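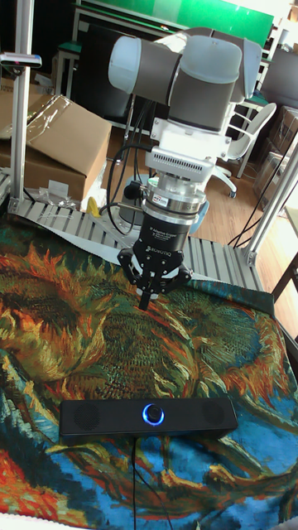 ボトルキープと席予約の取り扱いが変わります

ラウンジ・トロダード会員通信 2024年12月24日

会員の皆さまへ。来年2月から、ボトルキープの期限、席の予約、個室の使用について取り扱いを改めます。夏ごろから店頭で口頭のご案内をしてきましたが、担当者によって言い方がまちまちだったというご指摘を受けました。まとめて書いておきます。長くなりますので、ボトルをお預けの方は最初の項だけでも目を通してください。

ボトルキープの期限

お預かりの期限を、最終来店日から365日とします。これまでは「開栓からおよそ一年」という書き方で、封を切った日から数える場合と、最後にお飲みになった日から数える場合が混ざっていました。2月以降は最終来店日に統一します。来店されてもボトルを出さなかった日は、来店日として数えます。ソフトドリンクだけの日も同じです。

ご本人がいらっしゃらず、お連れの方だけが会員名で来店された場合は、これまでどおりご本人から事前に連絡をいただいていれば、ボトルをお出しします。この場合も最終来店日は更新されます。連絡がないときはお出しできません。電話でその場で確認できればお出しできますが、混み合う時間帯は電話に出るのが遅くなることがあります。

期限が近づいたボトルについては、登録の住所か電話番号にお知らせします。はがきの宛先が戻ってくる例が毎年あります。引っ越しをされた方は、入口の受付で変更用紙に記入してください。電話番号だけの変更なら口頭で受け付けます。

期限を過ぎたボトルは、棚から下げて一か月だけ倉庫に置きます。その間にご連絡があればお戻しします。一か月を過ぎたものは処分し、ほかのお客さまにお出しすることはありません。調理に使うこともありません。以前この点でご質問を何度かいただいたので、書いておきます。

未開栓のままお預かりしているボトルは、期限の対象外です。ただしシャンパンとワインについては未開栓でもお預かりできる期間が限られます。品物によって違いますので、購入時にバーカウンターで確認してください。開けたワインのお預かりは従来どおり行いません。飲み残しのお持ち帰りもお断りしています。

ボトルの札

首にかける札を、紙からプラスチックに替えます。紙の札は氷水でにじみ、名前が読めなくなったものがかなりありました。新しい札には番号と会員名の頭文字だけを入れます。フルネームを棚に出さないでほしいという声は前からあり、今回の切り替えに合わせました。

手書きの絵や日付、お連れの方の寄せ書きが入った古い札は、はずしたあと封筒に入れて受付で保管しています。必要な方は受け取ってください。誕生日の会の寄せ書きなど、こちらで捨てるのはためらわれるものもあります。保管は来年の夏までとします。

番号は棚の位置と対応していて、会員番号とは別のものです。313番までが奥の大きい棚、それより後ろの番号がカウンター脇の棚に入ります。ご自分の番号を覚えていただく必要はありません。名前を言っていただければこちらで探します。

切り替えの作業はカルロス棚と呼んでいる奥の棚から始めます。棚の名前の由来は店の者も知りません。前の持ち主の時代からそう呼ばれています。作業中はボトルが一時的に別の場所に移っていて、お出しするまで少し時間をいただくことがあります。

席の予約

予約は電話と受付の二通りで、どちらも希望日の一か月前から承ります。会員でない方の予約は二週間前からです。メールでの予約は2月でやめます。返信が翌日になることが多く、行き違いで席が取れていなかった件が続いたためです。問い合わせのメールは引き続きお受けします。

予約された時刻から20分を過ぎてもご連絡がない場合、席をほかの方にご案内することがあります。今までは特に決まりがなく、混んだ夜には一時間以上空けたままの席が出ていました。遅れるという電話が一本あれば、席はそのままにしておきます。何時になるか分からないという連絡でもかまいません。

人数の増減は当日でも受け付けます。減るほうは問題ありません。増えるほうは、席の形によってはお受けできません。とくに壁側のソファ席は椅子を足すと通路がふさがるため、席を移っていただくことがあります。ステージ前の丸テーブルも同様です。

6名以上のご予約では、お料理を前日までにお決めください。当日でもご注文いただけますが、品数は少なくなります。飲み物は当日で結構です。乾杯用のシャンパンを冷やしておく必要がある場合は、銘柄と本数を前日までにお知らせください。

キャンセル料は今回も設けません。ただし、連絡のないキャンセルが重なった方には、次回のご予約の際に確認のお電話を差し上げます。この電話がつながらない場合は予約を取り消します。

席の指定は、できるだけご希望に沿います。指定料はいただいていません。音の大きさが気になる方は、ステージから離れた窓側か、入って左の小さい席を言ってください。演奏の合間でも話がしやすい場所です。

個室について

個室「サモーラ」の壁紙と絨毯を張り替えました。工事は施工のエルナシコにお願いし、予定の日程で終わっています。絨毯は前のものより毛足が短く、色も濃くなりました。椅子と照明は以前と同じです。

2月からは個室料を時間で区切ります。開店から二時間を前半、その後を後半とし、どちらか一方だけでもお使いいただけます。両方続けてお使いになる場合は、これまでの一晩の料金と変わりません。仕事の会食で早めに終わる組が多く、後半が空いたままになっていました。前半だけのご利用が以前より安くなります。

前半のお客さまには、終了時刻の少し前に係が声をおかけします。続きはホールの席かバーでどうぞ。後半にどなたも入っていない日は、延長をお受けできることもあります。その場で聞いてください。

個室への食べ物の持ち込みは、ケーキに限ってお受けします。皿とフォークはこちらで出します。切り分けもいたします。花火のついた飾りは、煙の感知器が近いため個室では使えません。ホールでは使えます。ろうそくは個室でも差し支えありません。

カラオケはありません。時々お問い合わせがあるので載せておきます。音楽の再生だけなら、お手持ちの電話を個室のスピーカーにつなげます。つなぎ方は係に聞いてください。

服装

服装の決まりに変わりはありません。ジャケットの着用はお願いしていませんが、短パン、ビーチサンダル、作業着はお断りしています。帽子は席に着いたら脱いでいただきます。医療上の理由や宗教上の理由で帽子や頭巾を着けている方は、そのままで結構です。スニーカーは、汚れがひどくなければ問題ありません。

会員の方がお連れになる初めてのお客さまには、お手数ですが会員の方から服装をお伝えください。入口でお断りするのは、こちらとしても気の重いものです。貸し出し用の上着は受付に数着ありますが、大きさは揃っていません。

コートと大きな荷物は入口でお預かりします。貴重品はお預かりできません。先月から預かり札の色が日替わりになりました。前日の札が出てきた場合は、受付で品物の特徴をうかがってからお返しします。

厨房とバーから

厨房の責任者がカルラ・オロスコに代わりました。前任のもとで長く焼き場にいた者で、常連の方はカウンター越しに見覚えがあると思います。料理の大枠は変えません。牛ヒレの串と海老のフリットは残ります。骨つき鶏の揚げ物は、甘いたれをやめて、塩と黒こしょう、それに柑橘を添える形になりました。甘いたれがよい方は注文のときにおっしゃってください。たれは残してあります。

前菜の盛り合わせは品数を減らし、一品の量を増やしました。二人で取ると足りず、四人だと一切れずつ余るという半端な盛りが続いていたものです。締めの麺は冬の間だけ温かいものになります。

食物アレルギーのある方は、予約の電話で伝えてください。揚げ油は海老と鶏で共用しています。甲殻類を避けている方には揚げ物をおすすめできません。煮込みと焼き物から選んでいただくことになります。

バーはブラウリオ・カリージョが引き続き担当します。ノンアルコールの飲み物を増やしました。生姜のものと、ぶどうの果汁を煮詰めて炭酸で割ったものが新しく入っています。運転される方はグラスに目印の輪をつけてお出ししますので、取り違えのないよう係にお申し出ください。

プレスティッツのトニックは入荷が止まっています。別の銘柄に替えてお出ししており、味は少し甘めです。再開の時期はまだ聞いていません。ライムを多めにと頼まれる方が増えました。

氷は以前と同じ製氷所のものです。丸い氷は数に限りがあり、遅い時間には角氷になります。

ステージの予定

年内の演奏は、ピアノとベースの二人組が中心です。歌の入る夜は店頭の黒板に出します。電話でもお答えします。演目の希望は紙に書いて係に渡してください。必ず応えられるとは限りません。

2月からイツェル・バニュエロスの歌が月に二度入ります。これまで代役で何度か出てもらった人です。ボレロと古いジャズの曲が半々で、休憩をはさんで二回のステージになります。ミュージックチャージはいつもの額で、会員の方は同伴の方も含めて会員料金です。

DJの入る夜は、後半の時間帯からホール奥の照明を落とします。足元が暗くなります。段差のところに細い灯りを足しましたが、飲み物を持ってのご移動は係に任せてください。

演奏中の撮影は、フラッシュを使わず、ほかのお客さまが写らない範囲でお願いします。動画は一曲の途中までとしてください。出演者によっては撮影を断る場合があり、その夜は入口に札を出します。

送迎とタクシー

タクシーの呼び出しは受付で承ります。年末は電話がつながりにくく、お帰りの時刻が決まっている方は早めに言ってください。来店時に言っていただくのがいちばん確実です。

代行運転も呼べます。料金は代行会社に直接お支払いください。店の伝票につけることはできません。車を置いて帰られる場合は、向かいの駐車場の夜間料金がかかります。翌日の昼までに出されるようお願いします。駐車券への割引印は受付で押しますが、忘れて帰られるとあとから押すことはできません。

店の前での待ち合わせは、話し声が上の階の住居に響きます。入口の内側に椅子がありますので、そちらでお待ちください。喫煙は裏手の決められた場所だけです。夜遅くは扉の開け閉めにもご配慮ください。

お支払い

会計は席で行います。伝票を分けることもできますが、注文の前に言っていただくと早く済みます。ボトルを一人の方につけ、料理だけを分けることも可能です。

領収書の宛名は当日にお願いします。後日の書き換えは、元の領収書をお持ちいただいた場合に限ります。法人会員の月締め請求には変更がありません。担当部署の名前が変わった会社は、請求書の宛先も一緒にご連絡ください。

サービス料の率は据え置きです。席料も変わりません。値段が変わるのは個室の前半料金と、輸入のシャンパンの一部です。シャンパンの新しい価格は2月のメニューに載せます。年内にご注文のものは今の価格です。

忘れ物

傘が多く残っています。名前のない傘は年が明けたら整理します。ほかに、革の手袋の片方、老眼鏡、鍵のついていないキーホルダーを預かっています。眼鏡は受付の引き出しにまとめてありますので、見覚えのない方も一度のぞいてみてください。

指輪や時計の届け出があったときは、この通信には載せません。心当たりの方は品物の特徴を電話でお話しください。

年末年始

年内は最後の夜まで通常の時間で開けます。大晦日だけは予約の方を先にご案内し、空きがあれば予約のない方もお入りいただきます。年越しの飲み物は席料に含まれます。お料理は決まったものだけになり、単品の注文は早い時間までです。

元日と翌日は休みます。その後は通常どおりです。休みの間の電話は留守番電話になり、折り返しは営業を始めた日の夕方からになります。年明け最初の週の予約は、年内にいただけると助かります。

ご意見の窓口

今回の変更について分かりにくいところがあれば、支配人のウチェンナ・オニェカか、会員係のプラヴェーシュ・ジュベールまでお尋ねください。開店前の夕方が電話のつながりやすい時間です。受付に置いた用紙でも受け付けます。無記名でかまいませんが、返事が必要な方は連絡先を書いてください。

変更後の規約は受付に置いてあります。郵送をご希望の方には次号の通信と一緒にお送りします。古い会員証はそのまま使えます。角が割れて磁気の読めなくなったものは、無料で作り直します。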